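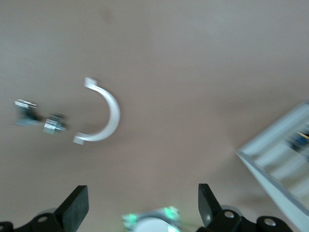
Figure 6. Wrist camera view during hand teaching, fingers open, with the half ring, two metal parts and the divided tray on the table.

6. Teaching a pick-and-place task by hand

This section explains how to record a sorting task on the Brerkutance arm by moving it with your hands or with the remote handle. It is supposed that the arm is already mounted and levelled (section 3) and that the wrist camera is calibrated (section 5).

6.1 Before you begin

1. Put the parts on the open area of the table. Leave enough space for both fingers to go down at the two sides of each part.
2. Place the tray where it will stay for the whole session. If the tray is moved after the first recording, the earlier recordings must be deleted.
3. On the pendant, choose Teach, then New Task. Give the task a short name without spaces.
4. Check that the pendant shows a free memory of 470 MB or more.

CAUTION: Keep your fingers away from the linkage behind the black pads. The fingers can close when the mode is changed, even if the arm itself does not move.

6.2 Guiding the arm by hand

1. Hold the arm with one hand above the wrist and one hand on the forearm. Do not pull on the gripper fingers.
2. Press and hold the Free button. The joints become soft after a short moment.
3. Press Record on the pendant.
4. Bring the gripper over the part and stop. Wait for one breath, then go down slowly.
5. Tap Close on the pendant. Lift the part straight up before you go in the direction of the tray.
6. Lower the part into the compartment, tap Open, and lift again.
7. Press Stop. The pendant asks Keep or Discard.

Note: Fast movement gives a blurred camera picture. A few blurred pictures in a recording are accepted by the software, but if message 1522 appears, please discard the recording and repeat it at a lower speed.

Note: Curved parts such as a half ring can be taken by the band or by one of the end tabs. Choose one manner and use it in all recordings of the task. Mixed manners make the arm hesitate in playback.

6.3 Guiding the arm with the remote handle

Use the remote handle when the part is small or when the tray has high walls and your hand would hide the compartment.

1. Connect the handle to port B and wait until the pendant shows Linked.
2. Set the scale to Fine. In Fine, a large movement of the handle gives a small movement of the arm.
3. Squeeze the trigger to start. The arm follows only while the trigger is held.
4. Watch the wrist view on the pendant, not only the arm – the distance to the tray rim is easier to judge there.
5. Release the trigger before you put the handle down.

If message 1667 appears, the handle was turned too far. Release the trigger, bring the handle back to a comfortable position and squeeze again. The recording continues.

6.4 Questions about this section

Please write to Maëlys Fleury or Régis Besson at the Flatport office, and include the task name and the message number.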